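Ticket: Right hand opens late during teleop demos, pick and place on the felt table
Product: Drarkari teleop suite
Opened by: Remedios Llorente
Assigned to: Hubert Domański
Priority: Normal
Status: Resolved

Remedios Llorente wrote:

Hi all! First, the new glove mapping is a joy. I had Guido driving the hands within a few minutes of putting the gloves on, and he had never touched the thing before. So please read the rest of this as coming from a happy user.

The problem is on the right side only. When the operator opens their hand to let go of something, the robot's right hand waits, then opens all at once. The left hand follows nicely. Closing is fine on both. Guido has learned to open early to make up for it, and now I'm worried he is teaching the robot his workaround instead of the task, because every recorded demo has that early open baked in.

What I've tried so far:
- Restarted the teleop session (no change)
- Restarted the whole robot (fine for the first few demos, then it came back)
- Swapped the gloves for the spare pair (no change)
- Had Kai-wen drive so we could rule out Guido's style (same delay)

Logs from this morning are in the shared folder under "right_open_late". Happy to run anything you want, we have the table all week.

Hubert Domański wrote:

Thanks Remedios, that's a great report, and swapping the gloves saved me a step. Two questions. Does it happen if you drive the fingers with the arm parked, or only while the arm is moving? And what is the finger smoothing window set to on each side? You'll find it under Hands > Filter, and it is stored separately for left and right.

Remedios Llorente wrote:

Only noticed it with the arm moving, but I'll test it properly after lunch. Smoothing is 12 on both sides, I just looked.

Remedios Llorente wrote:

OK, tested. With the arm parked, right hand opens right away, lovely and crisp. With the arm reaching over the table, late every time. It gets worse the longer the session runs. Kai-wen did a long one and by the end he was counting under his breath waiting for the fingers.

Hubert Domański wrote:

That is really useful. "Gets worse over time" makes me think of a queue filling up. Could you open the status page during a session and read me the pending commands for each hand? On a healthy setup the number should hop around in single digits.

Kai-wen Lu wrote:

Jumping in, Remedios is driving. Left hand stays at 2, sometimes drops to nothing. Right hand climbs steadily and then sticks at 2000. It hits that and just sits there!

Hubert Domański wrote:

There it is! 2000 is the cap on the queue. So your open command is waiting in line behind a lot of old finger positions, and the hand is working through the backlog. The arm moving matters because the right arm and right hand share a channel on your build, and the arm gets first turn. With the arm parked there is nothing to compete with.

What I don't get yet is why the left isn't doing the same. Does anyone on your side use a custom profile? Please send me the profile file if so.

Guido Costa wrote:

Guilty, maybe. Back in March I copied the Banaven profile over for the right side, for the drawer task we were doing with Hannelore. It has the "keep all samples" box ticked so that slow finger motions get recorded in full. I don't remember ever unticking it. The left side never got that profile as the drawer was a one-hand job.

Hubert Domański wrote:

Guido, that'll do it, and no guilt needed - the box should never have been allowed to affect live driving in the first place. It was meant for the recorder only. I've reported that as a separate bug.

For now, please do the following:

1. End the teleop session and park both arms.
2. Go to Hands > Right > Profile and pick "Table default".
3. Check that "keep all samples" is off. Switching profiles doesn't always clear it.
4. Save, then restart the hand service (just the service, you can leave the robot on).
5. Start a new session and watch the pending count for the right hand while you reach and release.

If the count stays low, try a full set of demos the way you normally would, mixing big and small things. Small ones are the better test, I think, as a late release shows up so clearly when you're trying to set something little down in one exact place.

Remedios Llorente wrote:

Did all five steps. Step 3 was a good call, the box was still ticked after I changed the profile.

And wow, what a difference. The pending count on the right stays level with the left now. We put our usual mix out on the teal mat, with the food container, the water bottle, the round tin and the little die, and went back to driving. Guido took the right hand out over the mat, and for the first time in days nobody was waiting on the fingers.

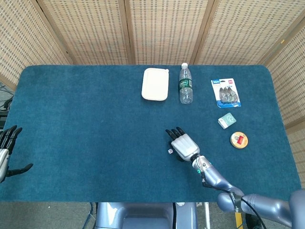 He did have to unlearn the early open, which cost us a few dropped items at the start. The die was the hardest for him. By the end of the session he was letting go at the moment he meant to, and the playback looks so much more natural. I could watch it all afternoon.

One question left: what about the demos we already recorded with the delay? Can they be saved?

Hubert Domański wrote:

So glad to hear it! On the old demos: the recorder keeps both streams, what the operator's glove did and what the robot's hand did. You could train on the robot stream only, where the release happens at the real time, and leave the glove stream out. I'd still throw away anything recorded late in a long session. The backlog is at its worst there and the operator was compensating the most.

If redoing them isn't too painful, I'd redo them. You're getting quick at this.

Hannelore Oberholzer wrote:

Following along from the Sallwood site. We copied our profiles from Guido's in the spring and the box was ticked here too, on both hands. I fixed it with the same steps and our releases are sharp again. Thank you all, I had been blaming my own reflexes!

Remedios Llorente wrote:

We talked it over and we're redoing the whole set. Kai-wen is already in the gloves. Hubert, please go ahead and close this one.

Hubert Domański wrote:

Closing as resolved. The recorder setting bug stays open and I've added you, Guido and Hannelore as watchers.

Closed April 30, 2018

Related tickets
"Keep all samples" changes live hand driving
Profile switch does not clear recorder options
Left glove loses thumb after calibration
Moriarty viewer plays back demos at double speed
How to trim the start of a recorded demo
Request: show pending commands in the operator's view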